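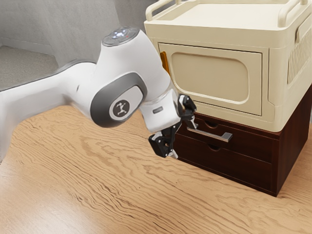
Where will the Andier Conference hold its outdoor track and field championships this spring?

The meet will be held at Csonka Stadium, on the campus of Andier State College, over two days in May.

Home Schedule Results Teams Tickets News Contact

FOR RELEASE JANUARY 15, 2019

Andier Conference Moves Outdoor Track Championships to Csonka Stadium

ANDIER -- The Andier Conference will bring its men's and women's outdoor track and field championships to Csonka Stadium this May, the conference office announced. The move puts every event of the meet, including the long throws, inside one venue for the first time since the conference began sponsoring the sport.

In past years the championships rotated among member schools. Running events and jumps were held at the host school's track, while the hammer, discus and javelin were often sent to a practice field elsewhere on campus or across town. Coaches with athletes in both groups had to choose which ones to watch, and field results were sometimes posted well after the competition had ended.

"We heard the same thing from coaches every year, and it was a fair complaint," said Jyoti Grewal, commissioner of the Andier Conference. "A hammer thrower scores the same points as a sprinter. She should be able to do it in front of her own team."

Csonka Stadium has permanent seating for 3,958 spectators. The track was resurfaced over the summer, and a new throws cage was installed at the north end of the infield as part of the same work. The javelin runway has been extended and now meets the length required for championship competition. The long jump and triple jump pits run along the front of the main stand, with takeoff boards at both ends so that officials can change direction if the wind shifts.

The conference expects all 18 member schools to enter at least one of the two team competitions. Each school may enter up to four athletes per individual event and one team per relay. Qualifying marks will be sent to head coaches next month and will also be posted on the Results page.

Under the new schedule, the multi-events will no longer be held on a separate weekend. The decathlon and heptathlon will open the meet each morning, with preliminary rounds in the sprints and hurdles following in the afternoon. The 10,000 meters for both men and women will be run under the lights at the end of the first day. Finals in all remaining running events will take place on the second day, closing with the 4x400-meter relays and the presentation of team trophies.

"The distance kids have been asking for an evening race for a long time," said Warrick Tautahi, head track and field coach at Andier State. "In May it can be hot here at three in the afternoon. You get slow, careful races where everybody waits for somebody else to lead. Put them on at night and I think you'll see some personal bests."

Tautahi's men's team finished second at last year's meet. He said hosting would not change much about how the team prepares, although his athletes are looking forward to sleeping in their own beds.

Some visiting teams will have a longer trip than they are used to. The farthest school in the conference is 132 miles from Andier, and the conference will help cover one night of lodging for teams that travel more than two hours. Schools should send their rooming needs to the championships office by the end of March. Bus parking will be in the gravel lot behind the field house, and teams may set up tents on the grass bank above the backstretch. Tents are not allowed on the infield or in the main stand.

Stumurent, a regional sporting goods retailer, will be the presenting sponsor of the championships under an agreement that also covers the conference cross country meet in the fall. The agreement pays for the finisher medals, the awards stand and free admission for children in eighth grade and under. Financial terms were not released.

"We sell a lot of spikes to the high school runners who end up on these teams," said Yakubu Effiong, director of community sports at Stumurent. "Their parents come in with them, and then the younger brother needs a pair. It made sense for us to be at the meet where they're competing."

Effiong said the company would also run a free relay for local elementary schools during the midday break on the second day. Schools that want to take part can sign up through the Contact page beginning in March.

Timing and live results will be handled by Drelluron, the system the conference has used for its indoor meet. Field event marks will be entered at the pit or circle and will appear on the stadium scoreboard and the conference website at the same time as running results. Coaches will be able to file scratches and relay changes from a phone up to an hour before an event. A paper form will still be accepted at the clerk's tent.

Sointu Hämäläinen, who won the conference javelin title last year as a sophomore, said she was glad to hear that the event would be in the stadium. Last year's competition was held on a soccer field about a mile from the track.

"My parents flew in and they got lost looking for it," Hämäläinen said. "They saw my last two throws. So this is better for them, and better for me too, I think. I like to throw when there is some noise."

The meet director will be Zahira Tjoa, who has worked as a referee and field official at conference meets and who oversaw the javelin runway changes at Csonka Stadium. Tjoa said officials are still needed for the horizontal jumps, the hurdle crew and the weights and measures station, where implements are checked before each throwing event. Certified officials from outside the conference are welcome to apply. Those without certification can attend a one-day training at the stadium in April -- lunch is provided, and there is no fee.

"If you can read a tape measure and you don't mind standing in the sun, we can use you," Tjoa said.

Tickets

Single-day and two-day tickets go on sale March 1 through the Tickets page and at the Csonka Stadium box office. Students at any member school will be admitted free with a current ID. All seating is general admission except for a section at the finish line held for team guests. Coolers and glass containers are not permitted in the stands. Gates open one hour before the first event each day.

If lightning or heavy rain delays the meet, events will be moved later in the same day where possible. Tickets will be honored for any rescheduled session.

Credentials

Reporters and photographers should apply through the Contact page at least two weeks before the meet. Infield access for photographers is limited, and a vest must be worn at all times inside the rail. Interviews with athletes will take place in the tent past the finish line.

About the Andier Conference

The Andier Conference sponsors men's and women's championships for its member colleges in track and field, cross country, soccer, basketball, softball and baseball. Its offices are in Andier.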